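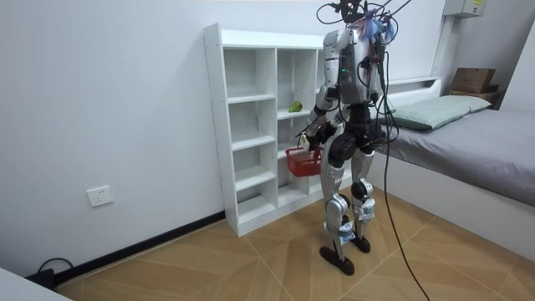

Open Cube Shelving for Short-Term Fruit Storage
Project Report, Household Storage Module
Submitted 14/05/2023

1. Purpose

The Rastley residence has a shared kitchen in which fruit is kept in plastic bags on the counter. Bags take up preparation space, and fruit at the bottom is often bruised before anyone finds it. This project looked at whether a tall white cube unit with open compartments could be used for fruit between shopping and eating, and how the fruit should be carried to it and placed in it.

The work covers layout, loading and cleaning. It does not cover ripening rates, which were the subject of the November project.

2. Unit and site

The unit is a narrow bookcase with two columns of open compartments and a flat top. The boards are smooth and matte white. It has no doors. It stands against a wall in a small room with a light wood-look floor, and is referred to below as the Bennani unit, after the building it was moved from.

Before the trials, the compartments were wiped with a damp cloth and left to dry overnight. The unit was checked with a level in both directions. A slight forward lean was found and corrected with thin card under the front edge. This matters more for fruit than for books. On the uncorrected unit, a round fruit placed near the front edge rolled out onto the floor in two of the first placements.

3. Carrying

Three ways of bringing fruit to the shelves were compared: by hand, in a paper bag, and in a small red plastic basket with a thin handle and an open mesh pattern. The basket was preferred for all later work. It can be held with one hand at the height of the compartment being filled, leaving the other hand free to place the fruit. The bag had to be set down on the floor each time, which meant bending for every item.

The open pattern lets grit and leaf fragments fall through. This keeps the basket clean but dirties the floor, and a sweep was added to the end of the loading procedure.

The basket should not be used as a store in itself. When a basket load weighing 2,606 g was left to stand, the lower fruit showed flat marks from the mesh.

4. Placement

Fruit was placed one piece at a time, stem up where the shape allowed. Pieces were set toward the back of the compartment, with a clear strip of 95 mm kept at the front. The strip was marked in pencil for the first trial and judged by eye after that.

Red and green fruit were kept in separate compartments. This was done for visibility only. Against white boards, both colors can be picked out from the doorway, and a shelf that needs refilling is noticed sooner than a bag that is nearly empty.

The heaviest single compartment load was 1,512 g of apples. No bowing of the shelf board could be measured under this load. The Darnisen shelf guide used in the module suggests placing heavier goods low in a tall unit, and the final layout follows that advice. Pears and other soft fruit go in the middle compartments, where they can be inspected without bending. The flat top is not used for fruit. It cannot be seen into from a normal standing position by shorter residents, and items there are forgotten.
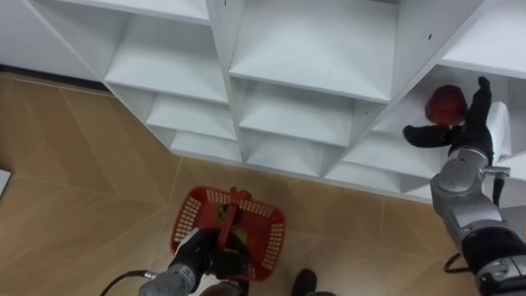 One comment on the first draft was that the lower compartments are the wrong place for apples, as anyone reaching down for one tends to knock the fruit in front of it, and that a single row across the back would be better than a filled compartment. The comment also asked whether a shallow tray had been considered, so that the fruit could be pulled forward together.

The single row was adopted. It reduces capacity but makes removal easier, particularly in the lower part of the unit, where the hand comes in from above and at an angle. The tray was considered and left out. A tray with a raised lip fits the compartment but hides the base of the fruit, where soft spots usually begin.

5. Cleaning

Juice marks wiped off the boards with water alone when treated the same day. Older marks needed a mild soap. The inner corners, where the partitions meet the shelf boards, are the slowest part to clean and hold crumbs. A dry paintbrush worked better than a cloth. The top edges need attention too, as any open screw holes collect dust.

6. Limits

Only one unit was tested, in one room. The Dummont kitchen is warmer and receives direct sun in the afternoon, and the layout should be checked there before it is copied. Fruit flies were not seen during the trials, but the trials were short. Bananas were left out because they do not sit well on a flat board; a hook fixed to the side of the unit may be a better arrangement and has not been tried.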